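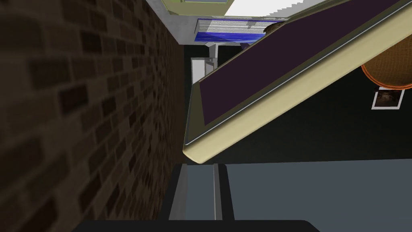 Running bond

Posted Wed 19 August by Griet Desmet
Filed under: Building > Walls > Brickwork

Running bond, also called stretcher bond, is the plainest way of laying bricks and the one most people draw when asked to draw a wall. Each brick is laid lengthwise, with its long side showing, and each course is shifted by half a brick from the one below. The upright joints therefore never line up from one row to the next, unless the bricklayer has had a bad morning.

Name

A brick laid with its long face outward is a stretcher. One laid with its short end outward is a header. Running bond uses stretchers and almost nothing else, apart from cut pieces at openings and the ends of walls. The word "bond" refers to the pattern of overlap. Newcomers to the trade often assume it means the mortar, and are seldom corrected before lunch.

Use

Older solid walls were two or more bricks thick and needed headers to tie the front to the back. English bond and Flemish bond both do this, and both have admirers who will not speak well of the other. Running bond has no headers to spare, so it was long kept for thin partitions, garden edging and chimneys.

The cavity wall changed its fortunes. Once the outer layer of brick was only half a brick thick and held to the inner layer by metal ties, there was nothing left for headers to do. Running bond took over whole suburbs, where it remains.

Variations

Raking bond shifts each course by a third or a quarter of a brick, giving the wall a faint diagonal drift. Stack bond has no shift at all. It is weak without steel in the joints and popular with architects.

Appearance

Critics have found the pattern dull for as long as there have been critics. In his pamphlet "Against the Stretcher," Stojan Zupan called it "a sentence made of one word." The pamphlet ran to 352 pages. A shorter reply by Senad Krasniqi noted that Zupan's own house in Plivum was built in running bond, front and back.

The pattern is also widely copied by things that are not brick, among them wallpaper, vinyl siding, bathroom tile and the backgrounds of computer games. Copies give themselves away at the corners. A real wall turns a corner with the end of a brick showing in every other course, while printed ones tend to stop and hope.

See also: English bond, Flemish bond, Mortar joint, Pointing

We use cookies to remember your settings. By continuing to browse you agree to our cookie policy. Accept | Manage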